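Bloxham Holiday Flats: Kitchen Questions

Answers to what guests ask most often about the kitchens. If yours is not covered, ring the office on extension 381 between 9 am and 5 pm and ask for Raffaele Pace.

What will I find in the kitchen?
Every flat has a hob, an oven, a fridge with a small freezer box, a kettle and a toaster. There are plates, bowls, mugs, glasses and cutlery for the number of people the flat sleeps. Sharp knives are in the top drawer, in a sleeve.

Is there a dishwasher?
Only in the Treltovholm flats. The others have a sink, a washing-up bowl and a dish rack. We leave a new sponge, a tea towel and a small bottle of washing-up liquid.

Do I have to wash up before I leave?
Yes please. Dishes can be left in the rack to drain and the cleaner will put them away. Pans with food burnt on should be left to soak in the sink. We charge 39 pounds if the whole kitchen has been left unwashed.

Can I move the dish rack?
Yes, but keep it away from the hob. The coating on the wires melts. Most guests keep it against the tiles, where plates can stand upright and don't get knocked.

How do I clean the tiles?
Warm water and a drop of washing-up liquid on a soft cloth. No bleach and no scouring pads, as they wear away the grout. Tomato sauce and curry should be wiped off the grout the same day.

What about stains on pale surfaces?
Pink and red marks usually come from wine, beetroot or berries. Dab with a damp cloth, then try a paste of bicarbonate of soda and leave it for ten minutes. Tell us if it won't shift. We do not charge for ordinary marks.

I have broken a plate. What now?
Wrap the pieces in newspaper and put them in the general bin, not the recycling. Leave us a note. Odd plates and bowls are fine with us, and the sets in the older flats stopped matching years ago.
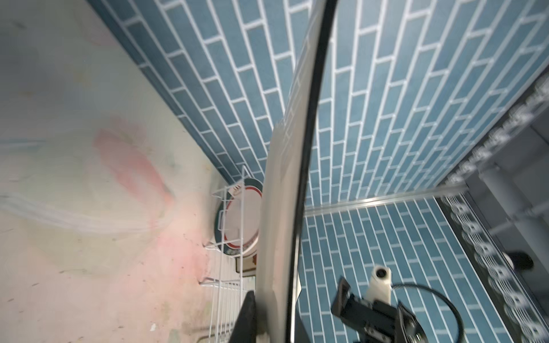
Where do the bins go?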